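Edico 料箱抓取工作站的安全防护套件，适用于单臂、桌面安装、平行夹爪的抓取与分拣工位。套件由 Hamport 供货，控制模块型号 Stukora 201。本页说明套件的适用范围、配置、安装要求及日常点检规则，供集成商和现场安全负责人选型时使用。

## 适用范围

- 机械臂固定安装，工作对象为敞口料箱内的散放物件
- 末端为电动或气动平行夹爪，无锐边、无加热部件
- 操作员需要定期伸手进入料箱取放物件
- 工位周围有人员通行，但不作为主通道

不适用于移动底盘、双臂协同工位，以及搬运玻璃器皿、刀具或带电池物件的场合。上述情形须另做风险评估，套件的出厂参数不得直接沿用。

## 设计依据

风险评估按 GB/T 15706 的流程进行，机器人本体及系统集成分别参照 GB 11291.1 和 GB 11291.2。控制系统安全相关部件的性能等级由集成商根据评估结果确定，本套件不替代整机评估，也不构成整机符合性声明。

协作运行方式下，接触限值须在实际工位上测量。测点至少包括夹爪指尖、腕部外壳和肘部外壳，测量结果归入工位档案。更换夹爪指、改变负载或调高速度后，原测量结果失效。

## 配置

| 项目 | 规格 |
|---|---|
| 安全控制模块 | Stukora 201，导轨安装 |
| 急停按钮 | 2 只，双通道常闭触点 |
| 使能开关 | 三位置，手持式 |
| 料箱固定件 | Toprak 机械压块，含紧固螺栓 |
| 线缆管理件 | 扎带座、耐弯曲护套、应力释放夹 |
| 随附文件 | 安装手册、点检表、工位标牌 |

急停按钮一只装于操作员侧，另一只装于机械臂底座侧，两处均应伸手可及，不得被料箱、物料架或显示器遮挡。
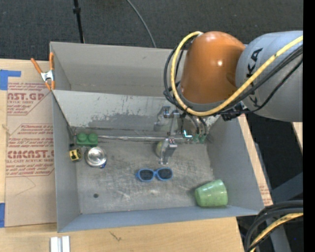
料箱的固定方式直接影响抓取重复性和夹持风险，应在验收时单独检查。夹爪下探时若碰到箱壁，未固定的料箱会移位，视觉标定随之失效，箱体与桌面围挡之间还可能形成夹点。弹簧夹只允许用于调试阶段，像图中箱壁左上角用橙色弹簧夹夹住纸板的做法，转入连续运行前应换成 Toprak 压块。桌面上用胶带粘贴的临时板材同样须拆除或改为机械固定。箱底的孔洞和箱壁根部的金属杆应写入禁入区域，路径规划须与其保持间隙。

## 线缆敷设

沿机械臂外部敷设的线缆按以下规则处理：

1. 动力线与信号线分束绑扎，在各关节处预留弯曲余量。余量以关节全行程内线缆不绷紧为准，多余长度收回底座侧。
2. 线束最低点应高于料箱上沿。任何姿态下线缆下垂进入料箱，均判为不合格。
3. 腕部的气管接头和螺旋线加装应力释放夹，防止拉力直接作用于接头。
4. 底座旁的盘线须固定，不得散置于人员站立区域。
5. 护套出现裂口、压痕或露出内层时立即停用，不得以胶带缠绕后继续运行。

## 测试物件的选用

验收测试的物件组合应覆盖工位实际会遇到的外形和表面。反光金属件、深色镜片、可滚动的球体和薄壁塑料杯对视觉识别和夹持力各有不同要求，建议混放测试，不宜只用规则块料。

- 薄壁件：夹持力从最低档起调，以不产生永久变形为准
- 球形件：记录夹爪闭合过程中的滑脱情况，滑脱后不得自动追抓出箱外
- 反光件：在工位实际照明下测试，不得临时遮光
- 扁平件：确认指尖与箱底的间隙，禁止以箱底受力代替位置检测

每组测试完成后保存物件清单、夹持力设定和程序版本号。更换物件组合视为变更，须重新执行受影响的项目。

## 操作规则

人员伸手进入料箱前，机械臂须处于安全监控停止状态，并由控制模块指示灯确认。仅在示教器上按下暂停键，不视为安全停止。

复位按钮应装在能看清整个料箱及其周边、且无法从料箱内伸手按到的位置。急停释放后系统不得自行恢复运动，须经复位和启动两个独立动作。

调试时使用手持使能开关，低速运行，同一时间只由一人持有控制权。其他人员留在标线以外。夹爪在断电和断气时的状态须事先验证并写在工位标牌上，保持夹紧或自行张开都应注明。

## 点检与维护

| 周期 | 内容 |
|---|---|
| 每班 | 急停功能、指示灯、料箱压块、桌面杂物 |
| 每月 | 线缆护套、接头、夹爪指磨损、标牌清晰度 |
| 每 4000 运行小时 | 控制模块功能测试、停止时间复测、固定螺栓力矩复核 |

箱壁的擦痕和箱底的划痕应定期拍照存档并与上次记录比对。同一位置出现新增刮擦，通常说明下探高度或工具坐标有偏差，应先停机核对标定，再继续运行。

停止时间复测结果超过验收值时，须重新计算安全距离，不得仅以降低程序速度的方式放行。

## 供货与文件

套件标准保修期 2 年，夹爪指、护套和扎带座属于易耗件，不在保修范围内。订货时请注明机械臂型号、安装方式、料箱外形尺寸及桌面材质，以便 Hamport 配置相应长度的压块螺栓。

安装手册和点检表随货提供中文纸质版，电子版可凭 Stukora 201 模块序列号索取。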